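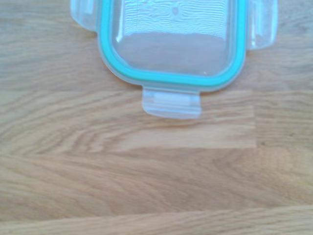 Clear lid with teal gasket, tabs open, on the wood table. See item 3.

Wesari Housewares - Packing and Finishing
Minutes of the automation working meeting
September 17, 2019

Present: Concetta Farina (finishing supervisor, chair), Patricio Jara (process engineering, minutes), two packers from the early shift, one from the late shift, maintenance lead, quality technician, HR representative.
Apologies: purchasing.

1. Minutes of the previous meeting
Accepted with one correction. The Uretix vision license is paid yearly, not per station.

2. Status of the Clostero cell
The cell picks lids from the table, presents them for gasket inspection and places them on the container base. Closing the tabs is still done by hand at the next station.

P. Jara reported on the trial. The cell handled 600 lids over the trial period. Of these, 110 were stopped for operator help. Most stops were failed grasps on the flange. The remainder were lids the vision software could not locate.

The late shift packer asked whether a stop counts against the operator in the shift report. At present it does, as the report has one downtime field for the whole line. C. Farina said this has to change before the cell runs in production. Robot stops will get their own code.

Action: P. Jara to add a separate stop code to the shift report.

3. Lid detection from the wrist camera
The wrist view at the head of these minutes was discussed. The gasket is the strongest feature. The panel is clear, and the wood grain shows through it and comes out rippled in the upper part. The flange is pale and translucent and gives a weak edge against the table.

The current program looks for the outer edge of the flange. P. Jara proposed locating on the gasket outline and calculating the flange position from the part drawing. The quality technician agreed for teal gaskets but noted that the clear gasket version of the same lid would not be found this way.

There was discussion of the small dark mark near the top of the panel and the white speck by the lower right inner corner. The technician would not class either from the picture. The dark one could be a molded detail, a bubble or a speck on the surface. An inspector at the bench would pick the lid up and tilt it. The cell has one view and does not tilt. Agreed that the software will not reject on panel marks for now. Marked lids go to a hold tray and a person decides.

Maintenance asked for a plain matte surface in place of the oak top. The joints between the strips and the pale section next to the bottom tab are straight, high-contrast lines, and the program has taken lines of this type for a part edge in earlier runs. The early shift packers objected to a hard surface, as the table is also used for hand work when the cell is down. A removable mat was accepted as a compromise.

Action: Maintenance to obtain mat samples in two thicknesses.
Action: P. Jara to test gasket-based location and report stops on the same basis as item 2.

4. Tabs
The tabs must be open and flat when the lid is presented. Lids arrive from molding with some tabs partly folded. Opening them was never a listed task; packers did it in the same motion as picking up the lid. With the cell running it becomes a separate job for the person loading the table.

One of the early shift packers stated that this is harder on the thumbs than the old work, where opening was mixed with closing, stacking and labeling. HR asked for this to be recorded. C. Farina proposed a change of position every 2 hours. The packers asked for one hour on loading. No agreement. To be tried at one hour first and reviewed.

Action: C. Farina to issue a trial rotation sheet.
Action: HR to ask the occupational nurse to observe the loading position on both shifts.

5. Staffing and job grades
HR confirmed that no packing position will be cut as a result of the cell through the end of November. Nothing was offered beyond that date. The late shift packer asked that the question stay on the agenda until there is an answer in writing. Agreed.

Three packers have been clearing faults on the cell without being graded for it. The cell operator grade requires the Clostero basic course. C. Farina holds that anyone who clears faults alone should have the course and the grade. HR will not backdate the grade but will book the course.

The maintenance lead noted that packers must not enter the guarded area to recover dropped lids, including when the arm is stopped. A dropped lid stays on the floor until the cell is locked out - this was not followed on at least one occasion during the trial.

Action: HR to book course places for the three packers.
Action: Maintenance to post the lockout steps at the cell gate.

6. Qian gripper pads
Softer pads have been quoted by Qian under part number 259. They are expected to mark the flange less. The technician wants to see one set in use before a full order. Purchasing absent, item carried over.

7. Other business
Noise from the vacuum pump was raised by the labeling station. Maintenance will check the enclosure.
Request for a second stool at the hold tray. Approved.

Next meeting: to be called by C. Farina when the results under item 3 are available.

Minutes: P. Jara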